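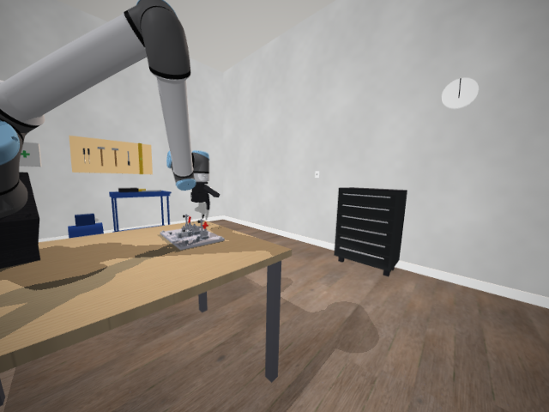 Reece Crabtree wrote that a cell budget with no line for fixtures is a budget for an arm that stands still, and asked for the fixture costs to be split out before anyone at Sturnham signed for hardware. The tables were changed on that point in version 2 of this set.

# Sturnham bench cell planning set

Simulated layouts and cost sheets for a single-arm bench cell. The set is meant for people who have to put a purchase request together and want to check reach, floor space and spend before asking for quotes.

## Contents

- `layouts/` -- 29 rendered room layouts with one arm on a pedestal at a table
- `costs/` -- one sheet per layout, plain CSV
- `runs/` -- 319 simulated runs at the fixture, with joint logs
- `notes/` -- planning notes by Chaminda Munasinghe and Neville Lambert

## Cost sheet columns

`item`, `group`, `qty`, `unit_cost`, `lead_weeks`, `year`, `quote_ref`

Groups are `arm`, `gripper`, `fixture`, `table`, `guarding`, `power`, `storage`, `training` and `spares`. Unit costs are placeholders, excluding VAT. Overwrite them with your own quotes. `quote_ref` is left empty in the release and should be filled in before a sheet goes to finance.

The `fixture` group covers the plate, brackets, posts and clamping parts. Machining time is booked there as well. It used to sit under `table`, where it got lost.

## How the layouts are used

1. Pick the layout nearest to your room.
2. Set the wall positions and table height in `room.yaml`.
3. Run `check_reach.py`. It reports any fixture pose the arm cannot get to.
4. Move the cabinet and workbench until the walkway check passes.
5. Export the sheet and add quotes.

Table and pedestal are priced together in layouts that carry the tag `shared_top`. If you mount the pedestal on the floor instead, split the line by hand -- the script will not do it.

Supplier profiles are named Flodska, Fujimoto and Busberg. They differ in lead time and payment terms only. The Busberg profile bills the gripper separately, so its first-year total looks lower until the second order is added.

## Known limits

- Guarding is costed but not drawn.
- Floor loading is not checked.
- 19 runs have no gripper force log. They are listed in `runs/missing.txt`.
- Cable routing is absent from every layout. Allow for it under `power`.
- Spares are set for one year of single-shift use. Dennis Haslam's note in `notes/spares.md` gives the working for two shifts.
- Rendered tables are rigid. A real one may need bracing, to be costed under `table`.

## Changes

Version 2, February 27, 2023: fixture costs split out, lead times added, walkway check rewritten. Sheets made with version 1 will load, but `fixture` will read zero.

The next revision is planned for October and should add a two-arm layout.

## Contact

Trevor Entwistle keeps the cost sheets. Send corrections as a diff against the CSV, with the quote date in the message.

We use cookies to remember your settings and measure visits to this site. Accept all | Manage cookies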